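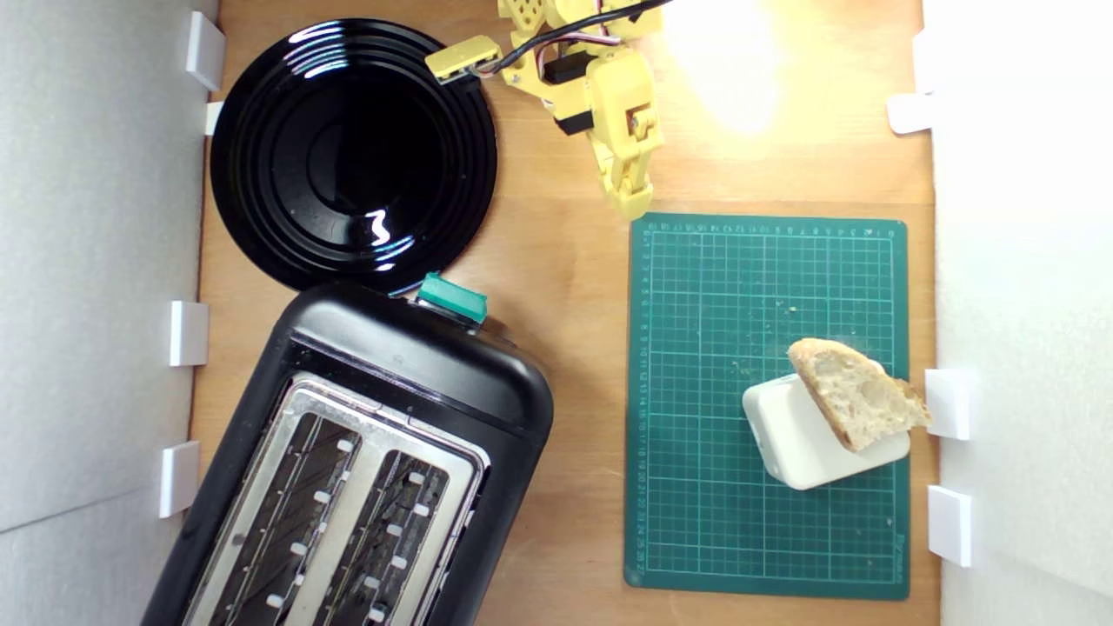

Chapter 4. Comparing Grippers on Everyday Tasks

By Gadisa Dinsa
Updated May

A gripper test needs one fixed task, repeated with one part changed. The task in this chapter is loading a toaster. Set out the bench as we did, with the toaster on the left and the bread propped on a white block on the cutting mat, so that every trial has a pickup point and a drop point. The printed grid lets you reset the block to the same squares. Keep the arm, the controller and the camera positions the same -- only the fingers change.

We compared two sets of fingers, the Altero and the Gidey, over 200 trials each. The Gidey set dropped the slice 21 times, the Altero set 50.

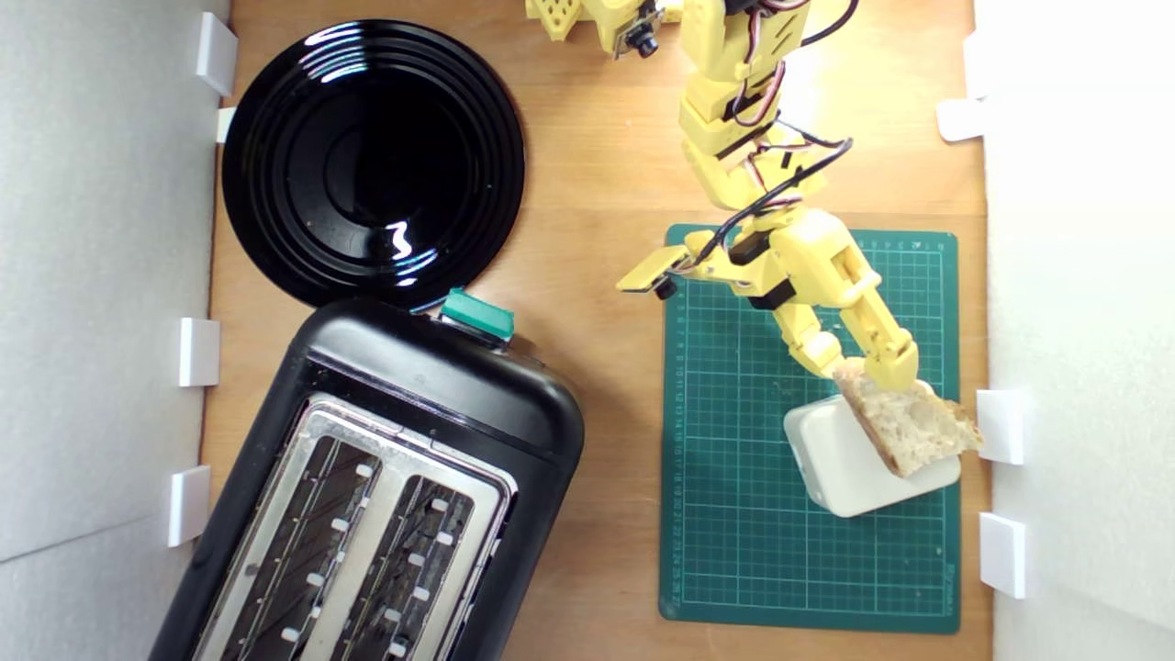
4.1 Where the Fingers Close

Bread is soft and uneven. A grip near the edge leaves more of the slice free to enter the slot, but it can tear the crumb. Record the grip point for every trial, including the failed ones. 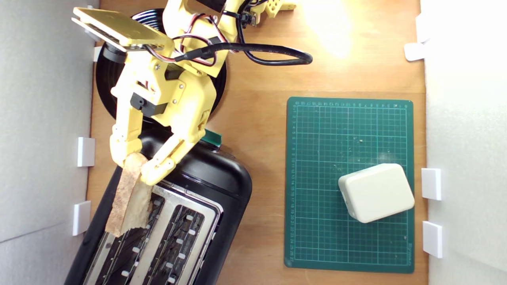 Figure 4.3. Slice held near its upper end, over the left slot.

549 views | 21 shares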